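3.2 Ticket routing in the pilot service desk

The pilot ran on the internal service desk of Zomolden, a mid-sized firm with offices in three cities and a single support team. Before the pilot, all requests arrived in one shared queue. A dispatcher read each request, set its category and priority, and passed it to a resolver group. The category list had grown over the years and held 40 entries at the start of our work, many of which overlapped. "Access", "Account" and "Login", for example, were used for the same kinds of requests by different dispatchers.

We worked with the desk lead, Yamila Insaurralde, to reduce the list to seven top-level categories. Each was tied to exactly one resolver group. Subcategories were kept for reporting but were no longer required when a ticket was opened. Old tickets were not recoded, so comparisons with earlier periods are made at the level of resolver groups only.

Routing was handled by a rule layer placed in front of Storia, the ticketing product already in use. The rules looked at the request form, the requester's department and the configuration item, in that order. Where no rule matched, the ticket went to the dispatcher as before. We chose fixed rules over a trained classifier for this phase – the staff wanted to be able to read and change them without help from the research team. Changes were logged in the same tool as other standard changes and needed the approval of one resolver group lead.

Requests for equipment on the lab bench were included in the pilot from the first day. These had been handled by e-mail until then and had no agreed service level. They were given their own request form with fields for the item, the site and the date needed, and free text for anything else. 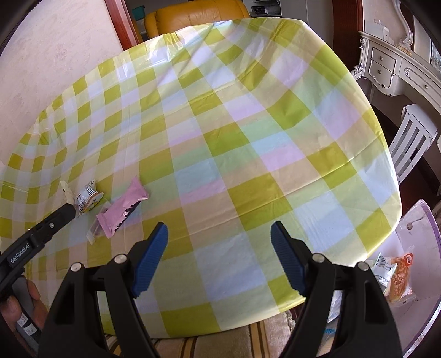 Figure 4. Hand-held grippers with a table covered in a plaid plastic tablecloth.

The sample consists of 727 tickets closed during the pilot. We left out tickets opened by monitoring tools, tickets merged into another ticket, and tickets withdrawn by the requester before first contact. Two of the authors (Boersma and Ulloa) read each ticket history and marked whether the first assigned group was the one that resolved it. When they disagreed, the ticket was discussed with the desk lead and a single label was agreed on.

A ticket was counted as misrouted if it was reassigned to a different resolver group at least once before resolution. Reassignments within a group were ignored. We also ignored cases in which a ticket was sent to a supplier and came back to the same group, as this is normal handling for hardware under warranty.

3.3 Interviews and limits of the data

Interviews were held with dispatchers and with at least one member of every resolver group. They followed a short guide written by Carrilho and Zapata, with questions on workload, on the clarity of the new categories and on what people did when a ticket landed in the wrong place. Notes were sent back to each person for correction. No recordings were made.

Several people said that they used to fix a wrong assignment by calling a colleague and leaving the ticket where it was. This means that misrouting before the pilot is probably understated in the ticket data, and we therefore do not report a before-and-after rate. The interviews also showed that some groups had private working agreements – one team took all printer requests from the Saavedra office whatever the category said. These agreements were written into the rules once we learned of them, but the tickets handled up to that point remain in the sample.

Response times are taken from Storia and depend on staff setting the status by hand. In March, the desk moved its knowledge articles to Veker, and for part of that month links from tickets to articles were missing. Article use is for that reason left out of the analysis in Section 4. Resolution times were not affected by the move.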